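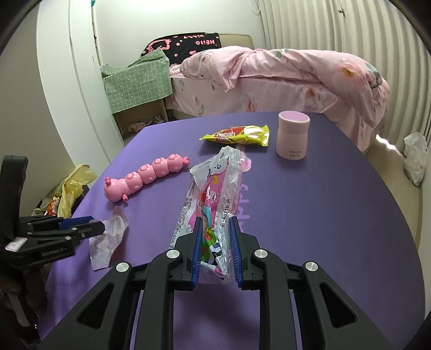
4.3 False empty-grasp detections on thin film

The most frequent fault in the Pirkton household set was not a dropped object. It was a correct grasp that the software took to be an empty one. The gripper closed on a plastic package, the opening width fell below the empty-grasp threshold, and the supervisor reopened the jaw while the arm was already lifting. The package then fell from whatever height the arm had reached. We refer to this as a false-empty release.

The fault was inherited from the demonstrations. All training data were collected with the Hindier hand-held gripper, whose fingers carry ridged blue rubber pads. Figure 4 shows a typical soft-package grasp. The pads pinch the lower part of a clear printed package, which stands upright with its upper end crumpled. A grasp of this kind puts very little material between the pads. A rigid object such as the cup or the caterpillar toy holds the jaw open by a margin that is easy to measure. A layer or two of film does not, and pad compression uses up most of what remains.

During segmentation, each recording was split into reach, hold and release phases from the jaw width alone. The threshold had been set on an earlier group of rigid objects and was never revised for packaging. Of the 1849 grasp segments in the household set, 722 were labeled empty. Stijn De Graaf reviewed all of these by hand against the video and found that most showed an object clearly held between the pads. The errors were concentrated in wrappers, bags and snack packets. Full packets were affected when the operator took them by the crimped end and were labeled correctly when they were taken across the middle.

The labels did harm in two places. First, the policy was trained with a phase token, and for film objects that token often read "empty" throughout the lift. The policy learned to repeat the closing motion in this state, a behavior we had first put down to operator hesitation. Second, the same threshold was copied into the runtime supervisor on the Clustdale arm. The supervisor has authority over the jaw and is meant to abort a lift that has nothing in it. On film objects it aborted lifts that were going well.

The two effects partly hid each other. When the policy repeated the closing motion, the pads were squeezed harder and the measured width dropped further, so the supervisor fired sooner. In the logs this looked like a policy that had lost its object and a supervisor that had responded as designed. The cause was found only when the wrist video was replayed beside the width trace. We had been reading the two separately until then.

Clear packaging also made the visual check weak. The runtime stack includes a small classifier that looks at the region between the fingers and votes on whether an object is present. For clear film the background remains visible through the material, and in rooms with a bright window the crumpled parts of a wrapper produce highlights that change from one frame to the next. The classifier voted "empty" often enough on such items that it could not be relied on to overrule the width signal. Printed areas helped when they lay close to the pads.

One release is treated as a safety matter. In July, during a two-arm trial, a false-empty release occurred while the second arm was moving in to take the package. The jaw of the first arm opened to full width without slowing and struck a finger of the second. Both arms stopped on the torque limit. A pad was torn and one finger had to be replaced, and no person was inside the cell. The supervisor had been allowed to open the jaw at any point in the workspace, including the zone shared by both arms. That permission has been removed. In the shared zone it may now only hold position and raise a fault.

Three further changes were made. The width threshold was replaced by a comparison with the closing curve of the same gripper, recorded with nothing between the pads at the start of each session. The affected segments were relabeled from video. The Michiels pads, which compress less under load, were fitted to the Clustdale arm, although the hand-held units still carry the original ones. This leaves a difference between training and deployment that we have not measured.

After the changes, we ran 3000 lifts on film objects. False-empty releases still occurred on single layers of very thin film, where the session curve and the loaded curve overlap. Pad wear shifts the session curve as well, and a curve recorded in the morning was no longer valid by late afternoon on the most heavily used gripper. We now record it again after every pad change and after each break in operation.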